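4.2 Setting up and looking after the folding cell

Readers who have kept a two-armed cell running for any length of time will know that most of the effort goes into small things, and we hope they will forgive us for setting some of them down at length. The cell at Ocampo was put together in March by Shalini Malhotra and Revathi Mudaliar, who also wrote the first version of the upkeep sheet. It has one plain white table for the garment, with the two arms reaching over it from the operator's side, and a second table to the left for the laptop. Figure 3 shows the arms with their grippers on the hem of a grey T-shirt.

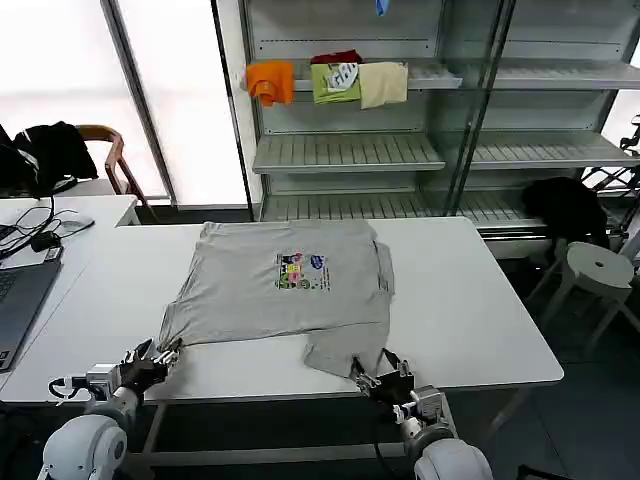 Figure 3. The folding cell at work on a light grey T-shirt, both grippers holding the hem.

We level the table before anything else, and then bring each gripper down until the fingertips just brush the surface. A difference of 3 mm between the two sides was enough to spoil a good grasp in our early trials (we blamed the software for far too long!), so the check is now repeated every 200 folds. The finger pads are changed after 3,000 folds, or sooner if Revathi doesn't like the look of them, and her eye has generally been better than our schedule.

The wrist cables deserve a paragraph of their own. Each one is left with a loop of slack behind the gripper, and getting that loop right took us nearly 16 attempts. If it is too short, the connector is tugged whenever the wrist turns; if it is too long, it drags over the table and may catch a sleeve.

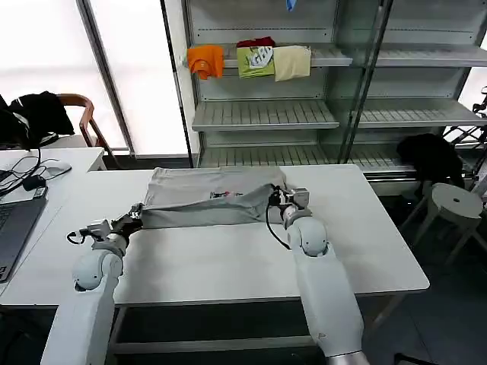 Tension between the grippers was the other setting we kept coming back to. A thin shirt wants only a gentle pull, whereas a heavier one needs rather more before the hem will lie straight, and we ended up storing a separate value for each garment in the Borkico settings file. Shalini suggested closing the fingers slowly over the last part of their travel, and we have kept to this ever since, as it is kinder to both the cloth and the pads.

Faults are written in the cell's logbook with the arm named first, left or right, and the wrist joint is always checked before the shoulder. Grasping results for the whole set of garments follow in Section 4.3.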